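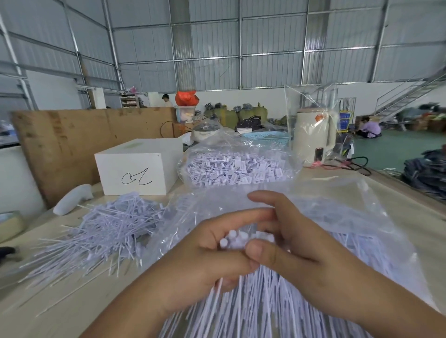 Tag fasteners, with the tagging gun beside them

From: Kaisu Valtonen
To: Rutstead clothing list
Date: 8/7/26
Subject: Re: Waist sizes on the Grirnura cord skirts

Sum-yee Tseng wrote:

> Has anyone else taken the Grirnura cord skirts this season? I put
> the first lot out in the shop at Vunport and the sizes are all over
> the place. A customer who is a 12 in everything else we sell could
> not do up the 14. The navy seems worse than the brown. The style
> number on the paperwork is 634.
>
> I don't want to send the whole lot back if it is only the labels
> that are wrong. Has anybody measured theirs? Also, are you lining
> yours or selling them as they come? Two people have told me they
> ride up over tights.
>
> Sum-yee

Hello Sum-yee and all,

We have the same style, 634, in navy, brown and the dark green. I laid ours out on the cutting table last night and went over them with a tape. I measured straight across the waistband with the button done up and doubled it.

The brown and the green match the size chart. The navy is smaller by 4 cm at the waist in every size I have. The hips are right on all three colours, and so is the length. So I don't think the labels have been mixed up. If it were labels, the hips would be out too. My guess is that the navy waistbands were cut from an older pattern, or that the navy cord shrank when it was dyed and the band was cut before anyone checked. You could look at the inside of the band. On our navy ones the interfacing is a firmer type and there is no give in it at all, where the brown has a little.

I rang Grirnura and was told they had not heard of a problem. They asked me to write in with the measurements, so I have done that. It would help if you did the same with yours, and put the colour next to each size. If you only say that the skirts come up small they will tell you to suggest the next size up, and that is no good to anyone because the hips are then too big.

For now I have taken the navy off the rail and left the other two colours out. They are selling steadily. The green is doing better than I thought it would, mostly to people who already have brown boots.

About moving the button. I tried it on one navy skirt and you can gain 2 cm before the placket starts to pull and the zip shows. It looked all right on the hanger but not when worn. I would not do it for stock. For a customer who has already bought one and likes it, it may be enough.

On lining, we sell them as they come. They do ride up over tights, mainly the thicker wool ones. I keep plain half slips by the till and mention them when somebody tries the skirt on. Putting a lining in afterwards means taking the waistband off, and by the time you have paid for that the skirt costs more than the Rustad one, which is lined already. If you have customers who want a lined cord skirt I would show them the Rustad. It is a bit longer and the pockets sit flatter. The waist on it is true to size, at least on the nine I have in.

One more thing on the cord itself. Check which way the pile runs on the front and back panels. We had one brown skirt where the back panel had been cut upside down and it looked a different colour under the shop lights. I only noticed when it was hanging next to the others. That one is going back.

Can anyone who took the navy in the spring delivery say whether theirs were the same? I would like to know before I confirm the November order, as I had put navy down for most of it. I can change the colours until the end of the month.

Regards,
Kaisu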